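**Killero opens a repair counter in Mengal, and asks that you bring the charger too**

MENGAL, November – Killero, the repair shop that has spent ten years telling people by phone that their computer is probably fine, will now tell them in person. Its first walk-in counter opens this month on the ground floor of the old Gumora shoe store, where the foot-measuring stools have been kept for waiting customers.

The counter takes desktop computers, laptops, radios and anything else with a plug that its owner is not ready to give up on. A first look is free and takes up to 80 minutes, during which customers may stay, leave, or go to the bakery next door, as most of the staff do.

"People come in and apologize for the age of the machine," said Meinrad Stöckli, founder of Killero. "I'm older than all of them, and I still get serviced once a year."
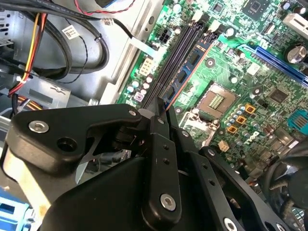
Killero's prices will be posted on the wall in large type. Simple repairs start at $10, and no job goes ahead until the customer has said yes to a written figure. The same rule covers the bigger work, when the case has to come off and the trouble is on the motherboard. A motherboard is a part most owners have paid for and never met, and Killero will gladly introduce them. Anyone who would rather not look may return to the stools.

The opening follows a trial run over the summer, when the shop took in 254 items from a folding table at the Mengal street market. A fair share needed only a new fuse or a good cleaning. One radio was found to be switched off.

Killero will also sell Cleledine, its own cleaning cloth for screens and keyboards. The cloth is gray, comes in packs of 3, and makes no claims beyond that. "We tried writing a slogan," Stöckli said. "Then we had lunch."

Repairs carry a six-month guarantee on parts and labor. The guarantee does not cover soup.

The counter opens at 10 in the morning and closes when the last customer has been dealt with or at six, whichever is sooner. No appointment is needed. Items left for repair are tagged at the desk, and owners are asked to keep their half of the tag – last summer's market produced two identical toasters and one long discussion.

**Press contact:** Meinrad Stöckli, Killero, Mengal. Mornings are best. He does answer email, in the order it was received.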